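Unit 6: Can machines do the chores yet?
Course handout, second half of term

Last time we looked at single-task machines such as the dishwasher and the bread slicer. They work because the job is brought to them and always arrives in the same form. This week we turn to chores where the machine has to go to the job: sweeping, fetching, carrying, clearing leaves, taking parcels from a store to a door.

The Clidden trial is our main case. A small cart was set to carry boxes between two sheds at Hadville, a run of 600 metres, partly on a public road. By day it finished nearly every run. After dark it stopped 23 times in the first 300 runs and had to be fetched by hand. Most of the stops were on stretches the cart had already passed in daylight without trouble. 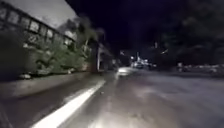 Jozefína Jireš
Lecturer, Household and Workshop Automation
Handout revised 2 March 2020

A street at night is a fair test of what a carrying machine must sort out before it can do any carrying. The white line is easy to pick up where the light falls on it, but it fades further along. The hedge and the road are smeared by motion blur. The bright patch ahead could be headlights or just a well-lit piece of road, and a machine has to decide which. There is a small dark speck by the line that may be a leaf or a stone. A person would walk past it. A sweeper has to choose whether to pick it up, and a cart whether to steer round it.

Indoor work is easier in some ways. The floor is flat and the lights can be left on. The Idholm floor cleaner does a corridor well and a family kitchen badly, mostly on account of chair legs and things left lying about. Shop floors come somewhere between the two. At Kubíček the aisles were marked out again with wider lines before the machine arrived, and two shelves were moved. Keep this in mind when you read that a machine "can do" a job. Ask how much of the room was changed first, and who did the changing.

My own answer to the question in the title is yes for moving things along a known route in good light, partly for cleaning floors, and no for tidying. Folding, sorting and putting away are left to Unit 7.

For the seminar
Choose one chore you did this week and write down each decision in it, including the ones you made without thinking. Mark those that would be harder in the dark. Bring 2 copies, one to hand in and one to swap with your neighbour.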